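1/ Since a few of you asked after my last post, yes, I'm still playing the little evening rummy tables on Rumier, and yes, I'm still mostly losing to Suqin Yu, bless her.

2/ I put 20 dollars in back in May and told myself that was it for the season. The welcome bonus looked lovely until I read the terms - you have to play through 200 dollars before you can take any of it out, so please read yours slowly, with a cup of tea!
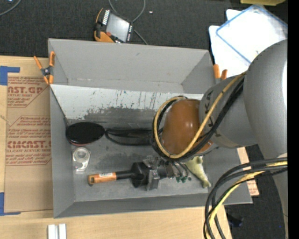

3/ My one piece of advice for 13-card rummy: get your pure sequence down first, before you fall in love with a pair of kings the way I always do. Points add up so fast, and 80 is a full count against you.

4/ Kaiwen Tang likes the tables on Vesport better (quieter chat, slower clock), and I may wander over there next week. Come say hello if you see me!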